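Compte rendu de la réunion de suivi, projet Troltumen
28 mars 2026

Présents : Kiros Gebreyes (animation), Etenesh Negussie, Nuria Gebretsadik, Fasil Assefa
Excusée : Hiwot Feyisa, qui a tout de même envoyé trois pages de remarques
Secrétaire : Fasil Assefa, désigné à l'unanimité moins sa voix

1. Approbation du compte rendu précédent
Approuvé. Etenesh demande que le mot « catastrophe » soit remplacé par « écart ». Accordé.

2. Démonstrations à la main, tâche « fourchette »
Nuria rappelle l'objectif fixé avec Famberg : quelque 2 000 démonstrations du couvert avant la fin avril. Kiros trouve le chiffre ambitieux. Il est rappelé à Kiros que le chiffre est de lui.
Longue discussion sur la prise. Etenesh tient pour le manche, Nuria voudrait aussi des prises plus près des dents. Vingt minutes plus tard, on retient le manche pour ce lot et on promet d'en reparler.
Remarque de Hiwot (page deux) : les gestes sont trop élégants. Un opérateur qui met la table comme dans un grand restaurant n'apprend rien d'utile à la machine. Consigne : gestes lents, francs, sans fioritures.

3. Télécommande
Fasil présente l'essai de pilotage à distance avec le poste Bomia. Le retard entre la main et le bras reste sensible. Kiros propose d'attendre la mise à jour d'Alemneh, que nous attendons déjà depuis deux réunions. Adopté, faute de mieux.

4. Tri des séquences
Les séquences où l'opérateur hésite sont conservées, mais étiquetées. Nuria rédige la règle. Personne ne lui dispute la tâche.

5. Divers
La réservation de la salle est reconduite. La question du café est reportée.

Prochaine réunion en avril, date à confirmer par Kiros.

Annexe au point 2
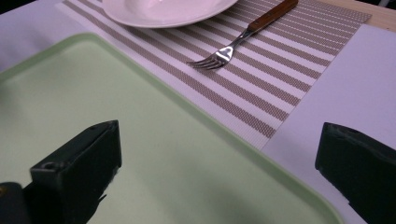
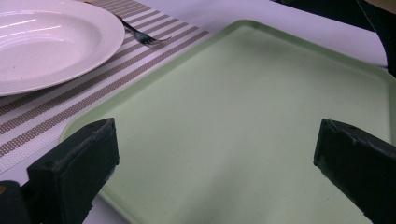
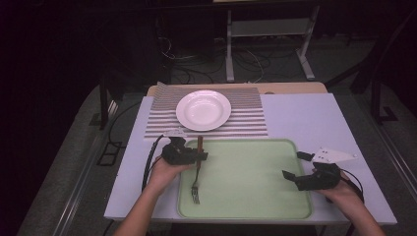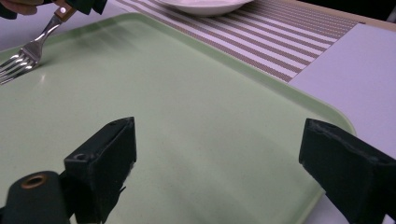 Tâche « fourchette » : plateau vert, assiette blanche et set rayé.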